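October, evening

Back at Cosgrove after lunch. I wanted to see for myself if the arms could take over the parts sorting, the job I do by hand 300 times a shift. Toltix says yes. I wrote down "not yet" and I'll leave it there for now.

They're slow. I can clear a bin while one arm is still lining up. The small clear pieces worry me most, I fumble those myself.

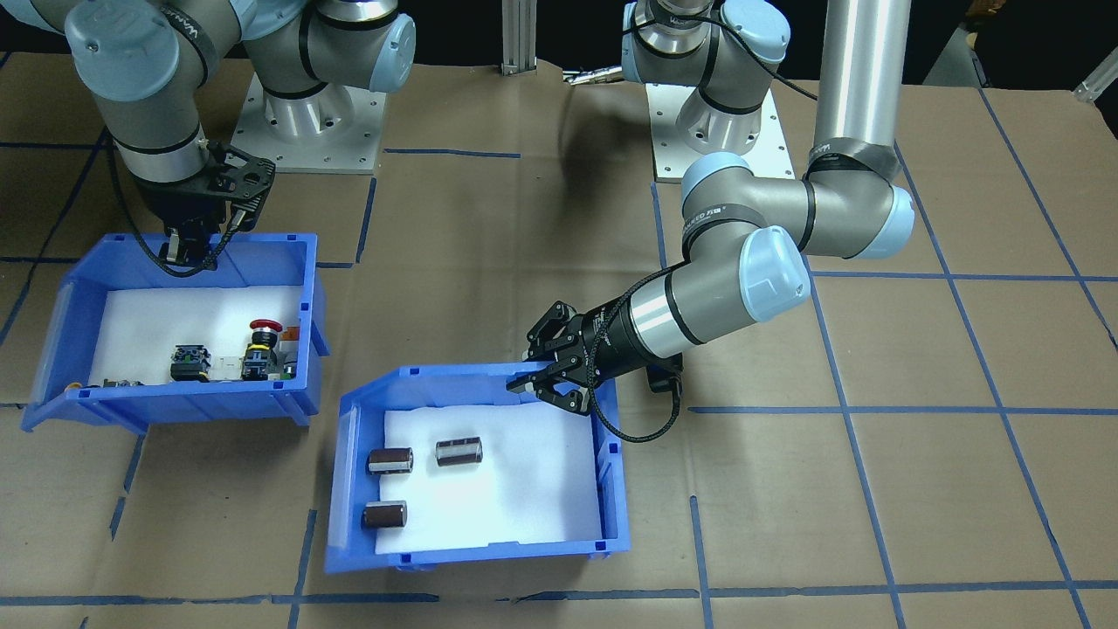 The 2 arms at their bins, capacitors on the right, buttons and small parts on the left.

Asked for a run of 50 picks with no one stepping in. They said next month. Fine.

Home by six. Dishes in the sink, laundry on the chair, and no machine I saw today would know where to start on either. Did the dishes. Laundry can wait.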